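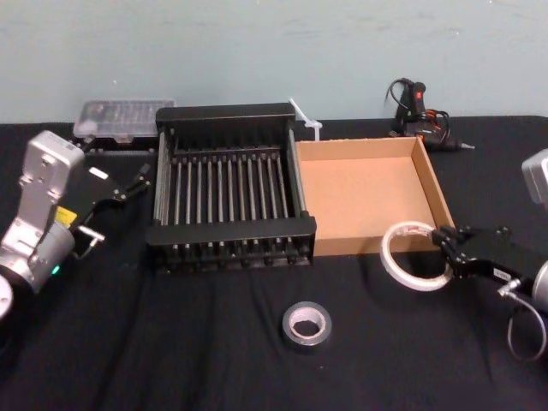

Unit 5. Routine setup and care of the two-arm cell (Mamo)

The Mamo cell has two arms mounted on opposite sides of a single table, and most of its faults originate at the wrists, where cabling, fasteners and fingers all move together. Setup therefore starts at the wrist and works back to the base. On the right arm the grey cable hangs in a loop beneath the wrist toward the table. The loop is service slack. It has to be long enough for full wrist rotation and short enough that it doesn't catch the corner of a tray or the work itself. Check it at both ends of travel, with the gripper closed on a part and again with it open, as the roll of tape now on the right-hand fingers changes the clearance considerably.

5.1 Before power is applied

Read the previous entry in the cell log. Initial it if nothing is outstanding. If a fault is open, see Radka Stojanovska before going further.

Check the base clamps by hand, then with the torque driver. Base centres are set at 161 cm. Measure between the scribed marks, not between the castings. A shift of more than 2 mm means the pair calibration is void and section 5.4 applies in full.

Pull the table cloth toward the front edge until it lies reasonably flat. Small wrinkles are acceptable. A fold high enough to lift a light part is not, and it will appear later as a grasp height error on one side only.

5.2 Power-up and homing

Energize the left controller first. Wait for the joint indicator to settle at green, then energize the right. Homing both arms together is disabled in the Dultmont configuration and should stay disabled.

Home with the speed override at 70 per cent. The factory default is higher, but the wrist cable on this cell was rerouted last September and has not been requalified at full speed. Keep a hand on the stop for the whole sequence.

If an arm halts partway, do not re-home from that position. Jog it clear of the table, note the joint number and the controller code, and restart.

5.3 Gripper inspection

Both grippers are parallel-jaw units. Inspect with the jaws open and the arm held clear of the fixtures.

Finger faces: wipe with isopropyl alcohol on a lint-free cloth. Adhesive residue is the usual contaminant after tape handling. Do not scrape.

Finger screws: check for witness-mark movement. Replace any screw that has turned. Retightening the same screw is how the left unit lost a finger last term.

Jaw travel: cycle slowly and listen. A dry carriage clicks near the end of its stroke. Apply one drop of the Indier carriage oil per side and cycle again.

Labels: the small labels on the gripper bodies must stay legible. Copy the unit number into the log each time, even when the unit has not been swapped.

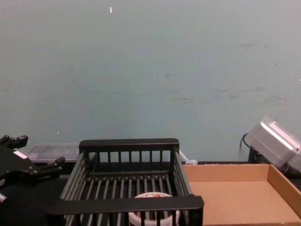
Figure 5.2. Left gripper beside the end of the rack, jaws open. Round container in the rack, cardboard tray to the right.

5.4 Pair calibration

Calibration is done against the dish rack. Its rigid rails and evenly spaced bars give repeatable touch points that either arm can reach. Seat the rack against its marks and confirm that it does not rock. Remove any container from it before starting.

Touch off the left end of the back rail with the left arm and record the pose. Repeat with the right arm at the right end. Run the comparison routine and save the result under the day's log entry. Make 2 passes and keep both files. If the passes disagree beyond the limit printed on the calibration card, suspect the wrist before the base.

The cardboard tray is not a datum. Its walls flex and its position drifts over a session. Place it after calibration and teach its corners separately.

5.5 Shutdown

Open both grippers. Park each arm over its own side of the table. De-energize in reverse order, right then left. Enter the oil applied, screws replaced and any cable work.

Lab sheet 5 is due to Natalia Robles at the Pastthorpe office by 4:30 p.m. Attach the two calibration files and a copy of your log page.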